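We use cookies to keep this site working and to see which pages get read. Accept / Manage settings

November
By Helju Rozīte

Speaker notes: Keeping dark clothes dark

For the evening talk at the Plimbridge library. Start at 7. Slides change where I pause.

Opening. Say hello, ask people to move forward if they can't hear. Mention the handout on the chair by the door. Then straight in.

Most of the questions I get are about dark clothes. Black, navy, deep green, dark brown. People buy something they like, wash it through one winter, and by spring it looks gray and tired. They blame the store or the brand. Sometimes they are right, but a lot of the change happens at home, and most of it can be slowed down.

First point: two different things make a dark garment look faded. One is loss of dye. The other is wear on the surface. When fibers break and stick up, they scatter light, and the cloth looks paler even though the dye is still in it. Cotton jersey does this a lot. Pause here and let people think about their own T-shirts.

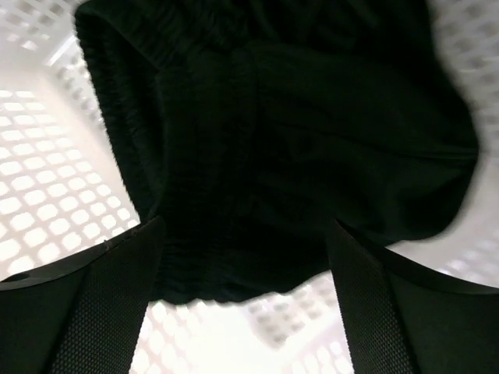 Rubbing is the main cause of surface wear. In a wash load, the rubbing comes from zippers, from heavy things like jeans and towels, and from a drum that is either packed too tight or nearly empty. Turn dark clothes inside out. Close zippers. Wash towels on their own.

Tell the Tristent story. When I managed the linen room at the Tristent hotel, we had black aprons and black staff shirts. We washed them with the kitchen towels for the first season, and we replaced almost all of them. The next season Arūnas Juška ran them as a separate load on a short cold cycle, and they lasted into the following year. Same shirts, same supplier. Don't spend more than a minute on this.

Second point: temperature. Cold water is enough for most dark clothes that have been worn a day or so. Dye moves more easily in hot water. If something is really dirty, treat the spot first and still wash it cold. Somebody will ask about germs. Answer: for underwear, dish towels and anything used around a sick person, follow the care label and wash as warm as it allows. Buy those things in light colors if you can.

Third point: detergent. Many ordinary powders contain bleach or brighteners. Brighteners leave a bluish cast on black. Use a liquid made for colors, and use less than the cap suggests if your water is soft. Too much soap leaves a film that dries pale, and people mistake it for fading. Run an extra rinse and look again before you give up on a garment.

Vinegar and salt. This always comes up. Neither one will lock in modern dye. Vinegar in the rinse can help remove soap film, but check your machine's manual first. Never mix it with bleach. Say that twice.
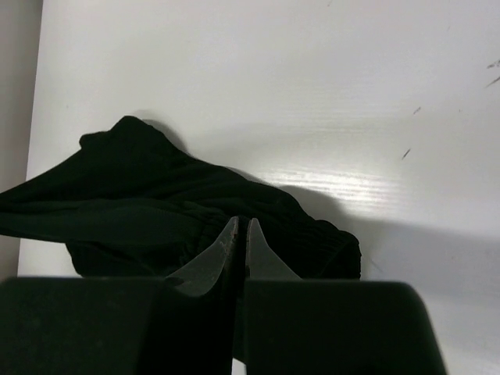
Fourth point: drying. Sunlight fades dye, and it works faster on damp cloth. Dry dark things in the shade or indoors, inside out. The dryer is hard on them because of the tumbling, and the heat is hard on elastic too. The lint in the filter is your clothes. If you have to use the dryer, take things out slightly damp and hang them.

Elastic waistbands deserve a word. Don't hang shorts or pants by the waistband when they are heavy with water. Fold them over the rail at the thigh. Don't iron directly on the band.

Ask for a show of hands: who sorts by color, who sorts by fabric? Usually the room is mostly color. Suggest doing both, at least for dark knits.
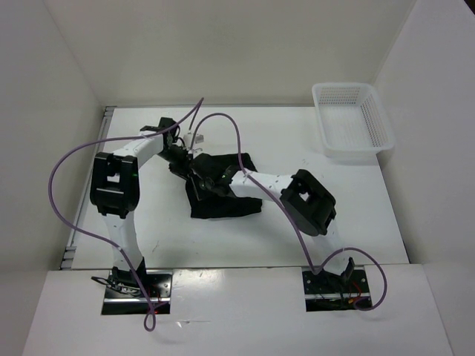
Fifth point: putting color back. Home dye works well on cotton, linen and viscose. It works poorly on polyester, and most sewing thread is polyester, so the seams may stay the old shade. Weigh the garment dry before buying dye. Darius Zariņš dyed a navy cotton coat black with one packet when it needed 2, and it came out the color of slate. He still wears it. Have the coat buttons with me to pass around if he remembers to bring them.

Lint and pet hair. A damp rubber glove does as well as a roller. Fabric shavers are fine on flat knits if you go slowly and keep away from seams.

Questions until 8:15. If it's quiet, ask Mairéad Ní Bhriain about wool, as she knows more than I do. Repeat each question into the microphone. Collect leftover handouts and return the clicker to the front desk.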